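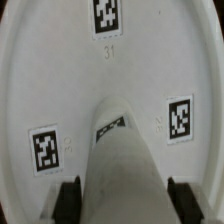 Maintained by Gøran Dalen. Last revised December 11, 2022

Sidine Op-Ed Corpus: data card

What it is

Sidine collects opinion columns about protest, offense and free expression, along with the corrections their authors were eventually talked into. It was built for people who study how pundits argue. People who want to know who was right should look elsewhere, and should write to us if they find it.

Sources

Columns come from 19 outlets, most of them small, several of them now defunct. Two syndication feeds, Dantas and Samimex, supplied the bulk. Samimex delivers everything twice, once with the paragraphs in order. We kept that one.

Labels

Each column was read by two annotators, who marked the main claim, whoever gets blamed, and any sentence beginning "Let me be clear." The last of these had the highest agreement. Blame was harder. One columnist manages to fault the government, the mob, the press and his own editor before the first comma.

Annotators disagreed on almost 20 percent of the blame labels. Both readings are kept in the file. Please don't average them. 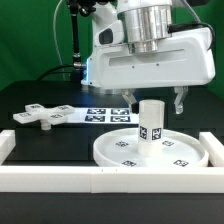
Gripper unit over the black work table.

Known problems

Sarcasm is labeled as sincere in the August batch. The annotator concerned stands by her work.

Six columns are reprints under new headlines, and their authors hold the opposite view in the footnotes.

Letters to the editor were left out. We read a few and felt the project had a future only without them.

Loading

Files are plain text, one column per file, with labels in a matching table. The Sirko loader reads both. Older versions of Sirko drop curly quotation marks, so scare quotes vanish and some authors come out sounding far more agreeable than they are.

Terms

Research use only. Columnists who want their work removed can write to the maintainer. So far they have written to ask why there isn't more of it.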